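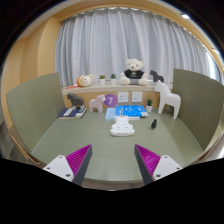 3.2 Collecting demonstrations on occupied desks

Most tabletop datasets are recorded on cleared surfaces with a fixed set of props. We wanted to know how a grasping policy behaves on desks that people have furnished to their own taste, so all recording was done at workstations in the Ikesholm office. Owners were asked to leave their things where they were.

Demonstrations were recorded with the Emar hand-held gripper, which carries a wide-angle camera behind the fingers. The same fingers are used on the arm at test time. Figure 2 shows a view from this camera with the fingers open. The ribbed magenta inserts stay in view at the near side of the desk, and the policy gets no other signal for finger opening.

Figure 2. Camera view at a desk workstation, fingers open. The small black figurine stands alone to the right of the bear-shaped power strip; the other figurines, books and plants are left in place as clutter.

In total, five operators recorded 2743 demonstrations at 18 desks. Each demonstration starts with the fingers open and ends when the target has been lifted clear of the surface. Recordings in which the operator moved a second object were kept and labeled as contact cases – they turned out to be useful for training the stop signal described in Section 3.4.

Desks of this kind raise two problems. The first is that several objects may share a shape. In Figure 2 there are horse figures in dark gray, pale pink and white, and the white one is the largest. A text prompt such as "the horse" does not pick out one target, so we used a click on the first image instead. The second problem is support height. The dark gray horse at the back left stands on a book, while the pale pink one beside it stands on the desk. A policy trained only on flat surfaces tended to close the fingers too low on raised objects.

We did not correct the lens distortion before training. Early tests with flattened images lost the side partitions, and the policy then approached objects near them at poor angles. The round image was kept with its black border.

Last updated: 24 October 2020

Related items
Luik: click-based target selection for small arms
Stop signals from contact cases (M. Ots, P. Văduva)
Cenell finger inserts: wear test notes

This site uses cookies to remember your reading settings. Accept | Manage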